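Community Help > Sensors and Controls > Distance and Proximity

Two ultrasonic sensors on the same conveyor read each other's echo

Posted by Nhyira Akolgo

Hello everybody. I maintain a small packing line with two ultrasonic distance sensors, both Ziton, both with analog output 4 to 20 mA. They look down on the belt from a steel beam and measure the height of the cartons. The range in the manual is up to 2000 mm and my belt is 1150 mm below the sensor face, so I am well inside.

One sensor alone works very nicely. I tested it for one full shift and the value stayed within 2 mm on a flat carton. When I switch on the second sensor, the first one starts to jump. It shows 1150, 1149, then suddenly 870, then good again. The jumps come more often when a tall carton is under the second sensor. The distance between the two sensors is 56 cm and I cannot make it bigger, the beam ends there.

What I have tried until now:

- New shielded cable, shield connected only at the cabinet side. No change.
- Separate 24 V supply for each sensor. No change.
- Averaging in the PLC over 10 samples. The jumps become smaller, but the value is now too slow for the reject gate. 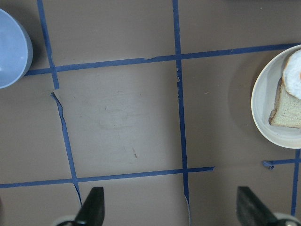
- Exchanging the two sensors. The problem stays at the position and does not travel with the sensor.

My controller is an older Trovik with two free outputs and one free analog input. I would like to keep it. Is there a way to make the sensors not hear each other, or must I buy a different type? I have seen that laser sensors exist for this, but some of our cartons are wrapped in clear film and I am afraid of the reflections.

Thank you for reading. My electrical English is better than my normal English, so please ask if something is not clear.

Waltraud Zürcher

Your description is very clear, and I think you already found the cause. It is acoustic crosstalk. Both sensors send at the same frequency, and a tall carton with a slightly tilted top throws the sound of the second sensor over to the first one. The first sensor cannot know whose echo it is. Cable and power supply have nothing to do with it.

Please look at the connector of your sensors. If there are five pins, one of them is often a sync input. On many types you connect the sync pins of both sensors together and they will fire at the same moment. Then the direct echo from below normally arrives first, and the foreign echo has the longer way and comes too late to be used. But check the manual before you connect anything, on some models the same pin is for teach-in and then you will change your settings by mistake.

If there is no sync, you can use multiplexing. Many sensors have an enable input, and here your two free outputs are useful. Enable sensor A, wait until the value is stable, read it, disable it, then the same with B. You need to find the response time in the data sheet. With 90 ms for each sensor you get a new value from each one every 180 ms. Whether this is enough depends on your belt speed – you did not write it.

One more thing about your averaging. A median filter is better for this kind of error. Take the last five samples, sort them and use the middle one. A single wrong 870 disappears completely and the delay is only two samples. With the average over ten, every wrong value pulls the result down for a long time.
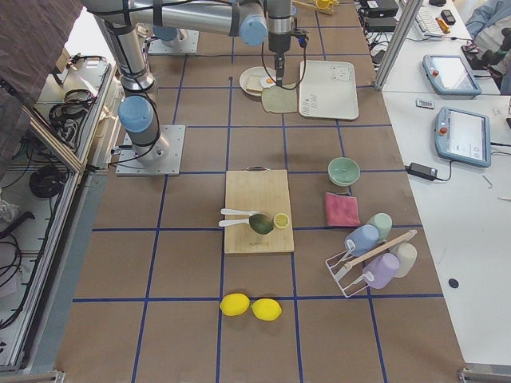
Kalinowski

Median of five is fine if the bad readings come alone. Mine came in groups of three or four and went straight through the filter. What helped me was a piece of gray plastic drain pipe over each sensor, 100 mm long, lined with foam inside. Costs nothing. You have to mount it straight or the sensor sees the edge of the pipe.

Flikine

just buy laser

Nhyira Akolgo

Thank you all. The connector has five pins and pin 5 is written as "sync / com" in the manual, I did not notice it before. The belt runs at 0.3 m/s and the shortest carton is 240 mm, so it is 0.8 s under the sensor, and 180 ms would also be possible if sync does not work. I will connect pin 5 at the next stop of the line and write the result here. The pipe I keep as second plan – there is not much room above the tall cartons.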